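Gosside Shop Ledgers, transcribed

README and data notes, read before using the CSV please

Last touched October 12, 2018. Vibeke Kragh

What this is

Transcriptions of the day books from the general shop at Gosside, the one by the bridge, later the post office, now a house. 2,026 rows. One row per line in the ledger. Customer, goods, quantity, price, how paid if it says. Between the wars, with a gap where a book is missing. Handwriting is mostly one person's, a second hand comes in near the end and is much worse.

Typed up from the photographed pages, then checked by Mitsuko Yokoyama against the books themselves in the reading room at Trusbridge. She has checked all of the first two books and bits of the third. The fourth is my typing only, treat with care.

What's in the folder

ledgers.csv, the main thing
customers.csv, the name list with the spellings joined up
goods.csv, goods as written, plus a tidied name
places.csv, farms and houses, very incomplete
unclear.txt, running list of words we can't read
old, earlier versions, ignore unless something looks broken

Page photographs aren't in here. Too big. Ask me.

Columns in ledgers.csv

book: 1 to 4. Our numbering, the books themselves have no numbers on.

page: as pencilled in the top corner. Book 2 skips a page number and then uses another one twice. I've put "a" and "b" on the doubled one.

line: counting down from the top, headings left out.

date_written: what the shopkeeper wrote. Often just a day name or "do."

date_full: what we think it means. Blank if we'd be guessing.

customer: as written, so you will get Mrs Ravn, Mrs Raven and Mrs R. all on one page. Don't count customers from this column! Use customers.csv.

goods: as written. Spelling left alone. "Candels" is candles every time, he never gets it right.

qty and unit: split where we could. "A screw of" tea is left as it is, in unit, as is "a good bit".

pounds, shillings, pence: three columns. Halfpennies and farthings as decimals of a penny, so 0.5 and 0.25. If you open it in a spreadsheet check it hasn't turned shillings into dates. It did that to me twice.

paid: cash, book, eggs, work, or blank. Blank means nothing was written. It does not mean unpaid.

notes: anything else. Crossings out, blots, sums in the margin, the shopping list of somebody's on the back of a page.

Eggs

Needs its own heading as people keep asking. A lot of households paid part of the bill in eggs, some in butter, one in mended boots. The shopkeeper wrote down the eggs and took off an amount but the amount moves about through the year and sometimes in the same week. I haven't tried to make a price for an egg out of it. If you want to, the numbers are all there, filter paid on eggs and look at the notes. Would love to see it if you do. Spring is cheaper, as you'd expect. May in book 2 is nearly all eggs.

Butter is written by weight and is much steadier.

How it was typed

Page by page, in the evenings, into a spreadsheet with the photo open next to it. First pass fast, no stopping, question mark for anything doubtful. Second pass on the question marks only. Then Mitsuko with the real book, which settled most of it, the photos lose the faint pencil.

Square brackets = our addition. Question mark in brackets after a word = we think so. Two question marks and nothing else = no idea, see unclear.txt.

Ditto marks are filled in. In the first version they weren't and it made sorting useless. If you have a copy with "do." all down the customer column it's the old one, bin it.

Crossed-out lines are kept, with "struck" in notes. Mostly these are settled bills, he drew a line through when the money came in, but some are plainly mistakes and we can't always tell which is which. Totals change a good deal depending on what you do with them. I leave them in. 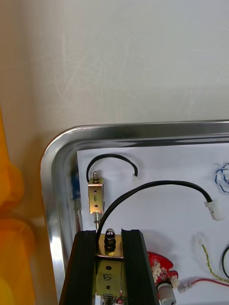
Page totals are not rows. They were, briefly, and doubled everything. Now they sit in notes on the last line of the page. His adding is good in books 1 and 2, and off by a penny or two quite often in book 3. I've not corrected any of it. Where our sum and his don't match there's "total differs" in notes, and nine times out of ten it's our reading of a 3 or an 8.

Names and people

All the people in customers.csv are long gone as far as we know, but their grandchildren aren't, and some still live up the road. There are debts in here. There are a couple of remarks about customers that he surely never thought would be read. We talked it over and kept the debts, took out two remarks. The rows are there, the notes cell says "withheld". If your family is in this and you'd like to know what was said, write and we'll tell you, it's mild.

Joining up the spellings: done by hand, by address when there's an address. Where two people could be the same and we're not sure they stay separate. So the customer list is a bit longer than it should be. Three Annas at Upper Gosside, may be two. The maid at the Arkena is down as "Arkena girl" throughout, and may be several different girls over the years.

The Arkena, for anyone not local, was the boarding house. Biggest account in the books by miles. Sugar, paraffin, sugar, soap, sugar. Settled up quarterly and usually late.

Goods

goods.csv has his word, and our tidied word, and a rough group (food, light and fuel, cloth, tools, medicine, other). The groups are mine and are for quick sums only. Vinegar is under food though he sold it for cleaning too. String is in tools. Don't write in about string.

Some words we think are brand names and have left untidied. Some are local words, a few of which Mitsuko got from a dialect word list and a few from simply asking people at the bus stop. Those have "local" in the last column. "Slape" had us stuck for weeks.

Medicine is small and a bit grim. Mostly cough mixture and something in a blue bottle he never names.

What's missing

The book between 2 and 3. We know there was one as balances are carried over from it. Possibly in somebody's loft. If it's yours, please!

Loose slips. There was a bundle of them tucked in the back of book 4, 30 or so, photographed but not typed. Orders sent down by children, most of them. Lovely things. Will get to them.

Cash sales to people passing through. He seems to have written these down only when he felt like it, so the books are a record of accounts and not of everything the shop sold. Please don't work out takings from it. Somebody did for a talk and the figure has been going about since.

Last 10 pages of book 4. Damp got in. You can see there's writing, and that's all. Rows exist for the lines we could count, goods down as ??.

Known problems

Book 3, pages in the middle: date_full may be a week out. He misses a Sunday and never catches up. Fixed as far as the stocktaking, not after.

A few prices have the pence in the shillings column. Found by sorting, fixed when seen, there will be more. A shilling for a box of matches is wrong, tell me.

Accents and the like came through badly in the first save. Should be fine now, save as UTF-8 if you re-save it.

places.csv has two farms with the same name and I haven't worked out whether the ledger means the top one or the bottom one. Currently all put down as the bottom one, becuase it was nearer. Weak reason.

Quantity of coal. He uses "bag" and "sack" and I don't beleive they're the same. No conversion given.

Good for

Looking up a family or a farm. What people bought, and what they stopped buying when things were tight. School projects, the primary at Trusbridge has used the Christmas pages and it went down well. Spelling and local words. Practice at old money, if you're that way inclined.

Not good for

Cost of living. One shop, one man's habits, account customers only. Better-off households are under-counted I think, they had things sent from town. Anything needing exact days in book 3. Anything about the Ravn shop across the water, different family, different books, people mix them up constantly. We've never seen theirs.

Using it

Help yourself. Say where it came from, "Gosside Shop Ledgers, Kragh and Yokoyama" will do. If you correct anything send it back so the main copy gets it too. Book, page and line is enough, no need to send the whole file. Please don't send the whole file.

No selling it. Copies on paper for the library are fine, I ran off the name list for them and it went to more pages than I'd thought, so check your margins.

Do not print ledgers.csv without setting the page to landscape. I have a box of scrap paper to prove it.

Changes

Newest first.

Filled in dittos throughout. Split customers into own file. Withheld two notes.

Book 4 added, unchecked.

Book 3 added. Mitsuko's corrections to book 1, over 400 of them, mostly names and mostly my fault.

Book 2 added, page totals taken out of the rows.

Book 1 on its own, with the money all in one column. Don't use.

To do

Slips from the back of book 4
Check book 4 against the real thing, need a free day and the reading room open on the same day
Top farm or bottom farm
Bags and sacks
Go through unclear.txt with someone older than us
Map of the places, even a bad one

Questions to me, corrections to me, anything about words to Mitsuko, she keeps the list. We're both slow in the summer.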